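Repeat Pairings in Regional Romantic Comedy: A Study of Audience Recall

Project report, Department of Media and Communication, Bullport College
Submitted 2020-04-07

1. Introduction

This report considers the practice of casting the same two lead actors in successive romantic comedies. Producers often announce such pairings well before a script is complete, and the announcement itself forms part of the publicity. The project set out to establish whether viewers remember a film more readily when its leads have appeared together before.

2. Method

The group worked from the catalogue of the Ustum film archive, which lists 2198 titles released for cinemas in the region. Of these, 457 are classed as romantic comedies. A shorter list of 11 films was drawn up for close study, all of them featuring a pair of leads who had already worked together at least once.

A questionnaire was then given to members of the Mitside Film Society during March. Respondents were asked to name the leads of each film, to recall one scene, and to state whether they had seen the earlier film. Replies were collected on paper at the first two screenings and online after that, when the remaining screenings were withdrawn from the programme.

3. Props and Settings

Part of the questionnaire dealt with objects that return from one film to the next. Respondents often recalled a prop before they recalled the names of the characters. The picnic was the setting most often mentioned, followed by the railway platform and the family wedding. Four of the films contain a picnic scene, and in two of them it is the point at which the leads first quarrel.

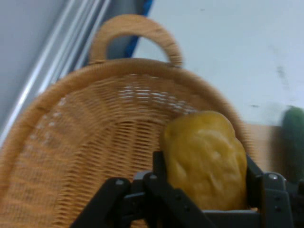

Figure 1. Woven wicker basket with looped handle.

4. Findings

Recall of the leads was stronger among respondents who had seen the earlier film. Recall of the plot was not. Several respondents joined events from two separate films into one story, and this was most common where the director was also the same. The Kristiansen model of star memory, which was set as course reading, would lead one to expect this result - although it was designed with television serials in mind.

5. Limitations

The society's members attend the cinema more often than most people, and their answers cannot be taken to stand for the general public. The change from paper to online replies may also have affected the length of the answers given. The group did not have access to box office records and makes no claim about the commercial value of repeat casting.

6. Further Work

A later project could compare romantic comedies with action films from the same archive. The questionnaire and the list of films have been placed in the department library.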